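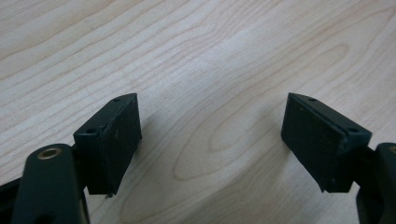
Ticket: Worktable top, sticky finish
Site: Skála, back room
Opened by: Velimir Vukadinović
Status: Open, waiting on supplier

1st May
Tabletop feels tacky when you lean on it. Paper left overnight lifts with a slight pull. It is the pale wood top from Climelgate, oiled in March with Grondonell. Legs and underside are fine.

Tried so far:

Wiped with warm water and dish soap, dried with a cotton cloth. No change.

Wiped again with mineral spirits, three passes along the grain. Less tacky near the wall, same as before near the door.

Left the heater on for 10 hours with the window open a crack. Slightly better. 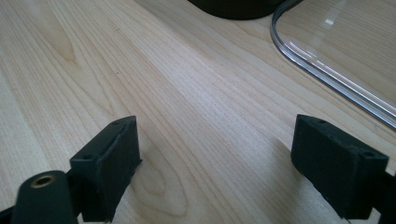 Do not sand yet. The top is light in color and the grain has a lot of curl in it, so an uneven patch would show.

Reply from Jiltside: probably too much oil left on at the last coat. They suggest a white pad with a little fresh oil, then wiping it all off within three minutes. Test on the underside first.

Pad ordered. No hot cups or paper on the table until this is closed. Will update after the underside test.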